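Ticket: Gallery page loads pictures slowly, uploads stall
Product: Vatero site builder, self-hosted
Status: Resolved
Opened by: Lucimara Medeiros, Distmont

Uploads to the gallery stop at 5 files. The bar reaches the end, then the page returns a timeout.

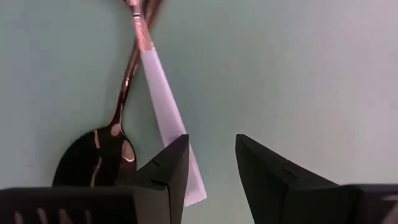
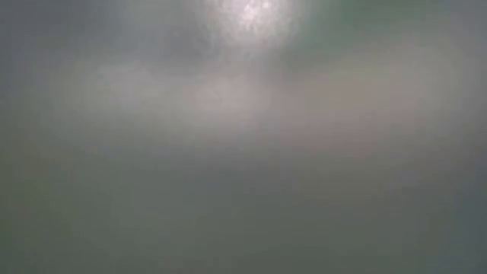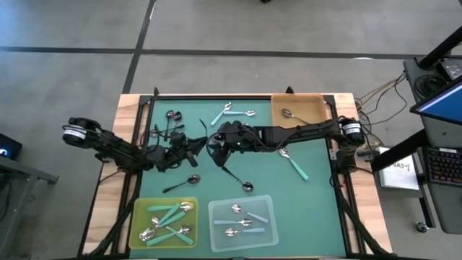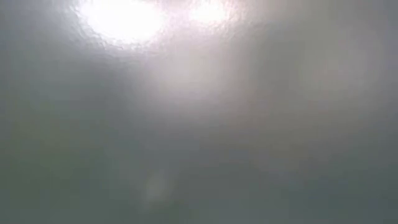 First file: spoon, close view. Third file: table with spoons and bins.

Environment
Vatero behind the Drellach proxy, default settings. Same result in two browsers. Disk space is fine. The fault began in October after the proxy update.

09:40 Checked the application log. No errors. The sixth file never reaches the application.

10:15 Checked the proxy log. Code 126 on each failed request. The manual lists it as "upstream closed early" and gives no cause.

10:50 Raised the body size limit from 200 to 1000 MB and restarted the proxy. No change.

11:30 Bypassed the proxy and uploaded straight to the application port. A batch of more than 5 files completed. Fault is in the proxy or its config.

13:05 Compared the old and new config. The update had added a per-client connection limit of 5. The uploader opens one connection per file and holds all of them until the batch ends – so the sixth is refused.

13:20 Removed the limit, reloaded. Full batch completed, thumbnails generated.

Slow loading was a separate fault. Thumbnail cache path still pointed to the old volume. Corrected and cache rebuilt.

Follow-up
Ó Riain hosting uses the same proxy config on the mirror. Change applied there at 15:45. Body size limit put back to 200 MB on both. Closing.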